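Section 5. Registering a Local Company Abroad from Your Client File

Read this before you start. Jestari fills in forms and keeps track of deadlines. It does not know whether a market is really open, and neither does the brochure your client brought back from the trade mission. Foreign investment rules are often announced long before there is a desk, a clerk or a fee schedule behind them. The steps below assume you are a lawyer or paralegal at a firm that has already cleared conflicts.

Before you begin

You will need the client's home-country registration, the names of all owners, and a login with Filing rights. A Viewer login will let you type for an hour and then refuse to save. We have asked for this to be changed.

Creating the market file

1. Open the client record and choose New Market File. Pick the country from the list. A country being on the list means someone built a form for it. It says nothing about whether filings there are accepted.

2. Run the Sanctions and Licensing check. Wait for the result even if the progress bar says it is done. It has been known to say so early.

3. Read the result yourself. A green mark means no match was found against the lists loaded on your system. Look at the list date at the bottom of the panel. If it is older than your last update, the green mark is worth very little.

Caution: A general license is not a blanket permission. The checker treats the two as close to the same thing. Have a licensed attorney read the actual text before any money moves.

4. Choose the type of presence: branch, representative office or local company. The Suggest button picks one for you based on answers to five questions. Every test file we ran with a goods exporter came back as "representative office," including one that plainly needed a warehouse. Use your own judgment and leave Suggest alone.

5. Enter the local partner, if there is one. The form asks for a percentage. Enter what the signed agreement says. What was said over dinner does not go here.

Note: If the partner is a state body, the Ladefoged template adds a consent page. Check that it is there. In the Vesholm office it was left out of two packets, and both came back.

Documents and translation

6. Upload each document as its own file, under 130 pages. Longer files will upload and then lose their last pages without a warning.

7. Order certified translations through Brekus or enter your own translator. The built-in draft translation is fine for finding out what a letter is about. Do not file it. Esben Vídalín, who maintains this guide, once found "limited liability" rendered as "small blame," and the draft had been marked high confidence.

8. Fill in the Goods Schedule if the company will import anything. List each product on its own line, with its tariff code and the way it is packed. Medical supplies need a separate line for each sterile item, even when they ship in the same carton. Attach one product picture per line. 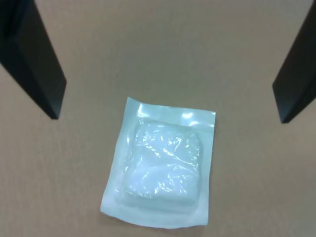

9. Review the fee estimate. The system quotes 400 for a standard packet and 1060 for an expedited one. These cover our processing only. Government fees, notary fees and courier costs are not included, and we would not trust any figure you are given for them until you hold a receipt.

10. Select Submit for Review. This sends the packet to your supervising attorney and to no one else. The banner reading "Your filing is on its way!" is wrong at this stage.

After submission

Status shows as Pending, Lodged or Returned. Lodged means the registry's system took the upload. It does not mean a person has looked at it. Call local counsel and get a file number.

Do not let the client sign a lease, hire staff or announce anything on the strength of a Lodged status. If the status has not moved by December, the file is closed at year end and you will have to start again from step 2.

To reopen a Returned packet, see Section 6.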